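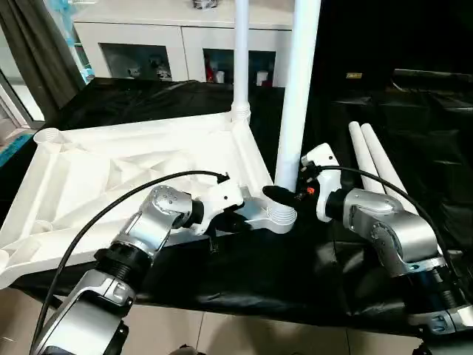

Vasco Cardoso wrote to ask why a stool with screw-in legs should need an assembly leaflet at all, when the parts can only go together one way. They can go together in several ways, and most of the stools returned to our workshop were put together in one of the others. A leg started at a slight angle will turn far enough to feel tight, and the stool will then stand unevenly until the leg is taken out and started again.

About Loureiro

Loureiro supplies and documents small furniture that is delivered in parts and assembled by the person who will use it. The range is limited to stools, low tables and folding fabric pieces. We write the assembly instructions, check the contents of each carton, supply replacement parts and run the repair bench. Mouldings and tubes are made to our drawings by outside suppliers.

The company has nine staff and works from one building in Tredau. Stores and packing are on the ground floor, with the assembly tables and the repair bench above. The current parts list runs to 447 lines, including fixings, feet, labels and leaflets.

How the stools are put together

Our stools have a moulded plastic seat with ribs on the underside. The ribs stiffen the seat and allow a thinner top than a solid moulding of the same size. Each leg is a tube that fits into a socket near a corner.

We recommend the following order of work:

Lay the seat upside down on a sheet or other soft covering.
Check that the sockets are free of dust and scraps of packaging.
Start all the legs by hand, two turns each. Do not tighten any of them yet.
Work round the seat, tightening each leg a little at a time.
Turn the stool over and press on each corner in turn.

If the stool rocks, slacken every leg by one turn and repeat the tightening. Do not correct a rocking stool by tightening a single leg further. Tools are not required and will damage the thread. Petroleum jelly should not be used on the threads; a dry cloth is sufficient for cleaning.

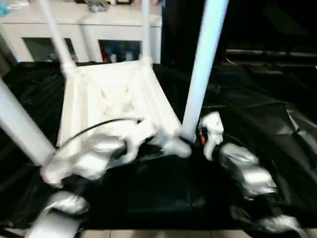
Checking and testing

Every new design is assembled 24 times from the printed leaflet before it is released. The assembler may not ask questions during the first nine attempts. Any step at which the assembler stops, turns back a page or removes a part already fitted is recorded, and the leaflet is revised at that point. The most frequent revision is to the drawing scale, followed by the order in which parts are named.

Seats are also checked for flatness before packing. A seat that fails is set aside for grinding and reuse by the moulder. Legs are checked for length and thread only. Small surface marks on the underside of a seat are accepted, and we do not replace a seat for that reason alone.

The Grelano stool range uses the method given above. The Jonon folding range uses a tubular frame with a fabric cover and is described separately in our product notes, part of which is reproduced on this page.

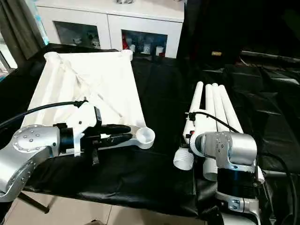
Product Notes, Issue 9, page 24

Fabric covers should be fitted with the frame opened only part of the way. Seat the corners first, working diagonally, and open the frame fully once all of them are in place. A cover fitted to a fully opened frame will pull to one side, and the last corner will be difficult to reach. Some creasing is normal when a cover is new. Covers may be washed at 40 degrees and should be refitted when fully dry.

Frames should be stored folded, with the cover removed if they are to be put away for the winter.

Replacement parts

Single legs, end fittings and covers can be ordered by part number. The number is printed on the leaflet beside the drawing of the part. If the leaflet has been lost, send the length of the part in millimetres and a note of whether its end is threaded or plain. Most parts are sent within two working days. Seats are supplied without legs.

Page last revised November 3, 2023.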